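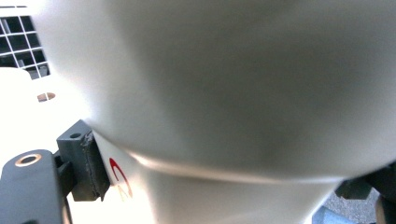
## Our rules for hand-held gripper work

I spent October rewriting the rules for the hand-held gripper at Bukcombe. The old sheet ran to eight pages and people skipped most of it. Shabnam Ansari cut it down with me, and these are the parts we kept.

- Take hold of smooth, curved plastic with one pad on each side. Don't pinch a rim from the top.
- Look at the pad edges before each session. A rough or worn edge gets written down, even if the grip still feels fine.
- Change pads at 2,000 grips. We used to wait for a slip, and that was too late.
- Close slowly on anything printed. Pads can scuff the ink.
- Outdoors, check the exposure first. White plastic in daylight loses detail fast.
- Keep the other hand out of view — all of it, including the sleeve.

Jarosław Kołodziej wanted a limit on session length too. We tried it for more than 600 recordings and couldn't agree on a number, so it's left to whoever is holding the tool.

The pad log is still on paper. Shabnam has the current copy.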